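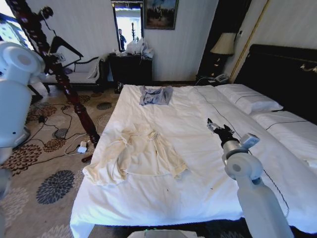

Stiltwood Corded Sheet Set, white, queen - long-term review

Tested: flat sheet, fitted sheet, 2 pillowcases
Bought from: Nosbridge
Price paid: $125
In use since: February

Stiltwood sells this set as hotel bedding for the home. The fabric is a plain white cotton percale with a dark cord detail on the sheet and dark stitching along the seams of the pillowcases. It comes in other trim colors, but I only tested the dark one.

Feel and weight
The percale is stiff out of the package and needs two washes before it stops rustling. After that it stays crisp and cool. Sleepers who like a soft, brushed sheet should look at the Trullden sateen, which costs less and drapes better but pills at the foot end within a few months.

Trim
The cord was my main concern. On an older Gill set the piping shrank at a different rate from the sheet and the edge puckered. The Stiltwood cord has stayed flat through over 100 nights and a weekly hot wash. No dye has moved into the white. It does make the top edge easy to find when making the bed, and a crooked sheet shows immediately.

Color
Stiltwood's white is a cool white. A cream robe laid across it shows a faint yellowish tinge, and older ivory pillowcases will not match. Against a dark headboard the contrast is strong.

Wrinkling
Moderate. Pulled straight from the dryer while slightly damp, the flat sheet needs no iron. Left in the basket overnight, it does. The bed is also where I fold laundry, and the surface is firm enough to lay a long-sleeved shirt out flat without the sheet bunching under it.

Fit
The fitted sheet holds on a deep mattress - corners have not slipped. Pillowcases run slightly long.

Verdict
Recommended at the sale price. At full price the Gill percale is close enough in feel, provided you order it without piping.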